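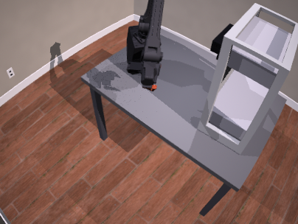

Figure 2. Table rectangulaire à plateau gris, dans l'angle d'une pièce.

Selon Thitima Boonchu, une table ne devient un meuble de famille que le jour où l'on se dispute pour savoir qui n'en héritera pas. Notre enquête à Trusthorpe lui donne plutôt raison. Sur les 259 successions dépouillées, la table figure presque toujours à l'inventaire, et presque toujours en dernier, après les petites cuillères. Anatole Collet y voyait un signe d'attachement ; les notaires interrogés parlent surtout d'encombrement.

La forme rectangulaire (fig. 2) a ceci de commode pour le sociologue qu'elle possède des bouts, et donc des présidents. Dans sept foyers, la place du défunt est restée vacante un an — par respect, nous a-t-on dit, et un peu à cause du courant d'air. Dans deux autres, elle était prise avant le café des obsèques. Kiri Hollis propose de parler de « vacance négociée », terme que nous conservons faute d'en avoir trouvé un plus laid.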